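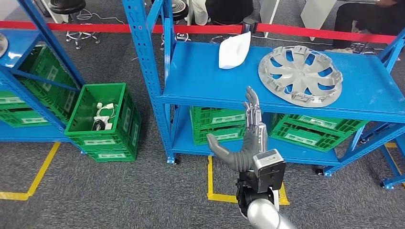

3.2 Der obere Boden als Restkategorie

Die Regalwagen der Kommissionierzone Filtcombe sind blau, bestehen aus gelochten Stahlprofilen und folgen einer Ordnung, die im Betriebshandbuch auf zwei Seiten Platz findet. Unten stehen grüne Kunststoffkisten mit weißen Etikettfeldern; was in eine Kiste gehört, bekommt eine Nummer, und was eine Nummer hat, gilt als aufgeräumt. Zum oberen Boden äußert sich das Handbuch in einem Halbsatz. Er sei »freizuhalten, soweit der Betrieb dies zulässt«. Der Betrieb lässt es nach unseren Beobachtungen selten zu.

Auf dem oberen Boden eines Wagens liegt eine silberne Radkappe, links von ihr steht aufrecht ein gefaltetes weißes Blatt oder Kärtchen. Beide Dinge haben gemeinsam, dass sie nicht in einer Kiste sind. Für die Radkappe lässt sich das noch geometrisch begründen: Das im Projekt Trestonach verwendete Kistenmaß war für Kleinteile ausgelegt, und flache runde Gegenstände kommen in der Artikelsystematik nur als »sperrig, sonstige« vor. Für das Papier versagt diese Erklärung. Es hätte in jede Kiste gepasst und vermutlich auch in den Papierkorb.

Wir bezeichnen solche Gegenstände im Folgenden als Aufsetzer. Ein Aufsetzer ist ein Objekt, das auf einer Fläche ohne zugewiesene Funktion abgelegt wurde und dessen Verbleib dort von keiner Stelle angeordnet, aber auch von keiner beanstandet worden ist. Der Begriff ist bewusst weit gefasst. Engere Fassungen haben wir erprobt und verworfen, nachdem sich die Autoren über die Einordnung einer Kaffeetasse nicht verständigen konnten.

Von den 800 Lagerpositionen, die das Verwaltungsprogramm Sirketti für die Zone führt, sind 750 Kistenplätze. Die übrigen verteilen sich auf Paletten, Haken und eine Position namens »Diverses«, deren Standort im Programm leer ist. Die oberen Böden kommen darin nicht vor. Aus Sicht des Systems existieren sie als Dach der Kisten, und auf Dächern lagert man nichts. In den Gesprächen mit den Beschäftigten hieß dieselbe Fläche dagegen durchgängig »die Ablage«, ein Wort, dem man schwer widersprechen kann, wenn man davorsteht.

Auffällig ist die bauliche Komplizenschaft des Möbels. Der Boden hat vorne eine aufgekantete Lippe, und eine Fläche mit Rand wirkt einladender als eine ohne. Sang, das interne Leitsystem für Bodenmarkierungen und Beschriftung, hat darauf mit einem Aufkleber »Keine Ablage« reagiert. Die Rolle mit den Aufklebern fanden wir auf einem oberen Boden.
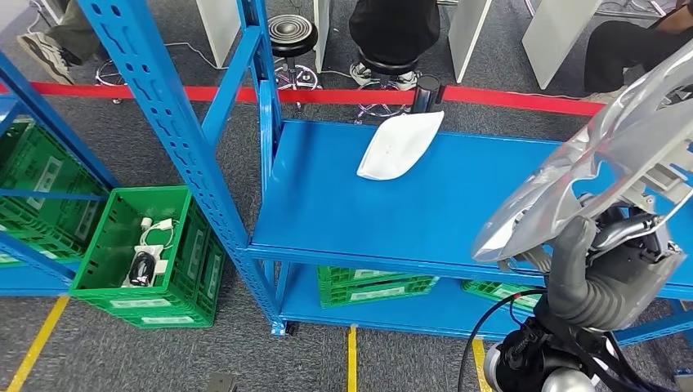

Abb. 4: Regalwagen mit einem weißen, weich wirkenden Aufsetzer (Beutel oder gefaltetes Tuch) auf dem oberen Boden; darunter und im Nachbarregal grüne Kisten mit weißen Etikettfeldern.

Der weiße Gegenstand in Abb. 4 vertritt den zweiten Typ. Während die Radkappe zu sperrig für die Systematik ist, ist er zu unbestimmt. Wir haben ihn als »textil oder textilähnlich« kodiert und damit die Kategorie eröffnet, in der er bis heute allein liegt. Seine Lage im hinteren Teil des Bodens passt zu einer Vermutung, die wir in Abschnitt 4 wieder aufnehmen: Weiche Dinge werden nach hinten geschoben, harte dürfen vorne bleiben. Zwei Fälle tragen diese Regel selbstverständlich nicht. Für die Kodierung der weiteren Wagen wurde die Position auf dem Boden deshalb als eigenes Merkmal aufgenommen, getrennt nach vorderer und hinterer Hälfte.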